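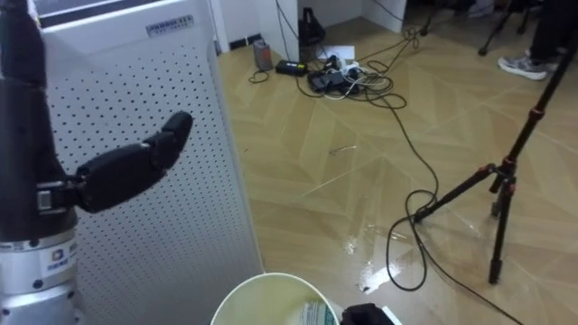 Floor and outlets walk-through, back room, 2021-07-23
Checked by Hüsnü Oral

Floor dry and clear: NO. Shiny puddle of something on the tan herringbone, middle of the room toward the right. I don't know what it is yet, so please wipe it up and tell me if it comes back!

Cords kept away from liquid: NO. The long black one runs right through the puddle, past the tripod. Please don't grab it until the power is off at the breaker (I mean it, I've had one zap in my life and it was plenty).

Power strip off the floor: NO. It's sitting in a tangle of black and white cables by the back wall, with a sheet of paper just behind it. Paper goes on a shelf, strip gets a wall hook. I have 2 spare hooks in my desk.

Walkways free of trip hazards: NO. Same long cord, looping all over. A cord cover would sort it out, and Korkard had decent ones back in March.

Air purifier upright: YES. Tall white one, standing fine. Filter date not checked, I ran out of time.

Bags and cases stored away: sort of. There's a black one leaning on the wall. Closet, please.

Recheck: after the floor's been mopped.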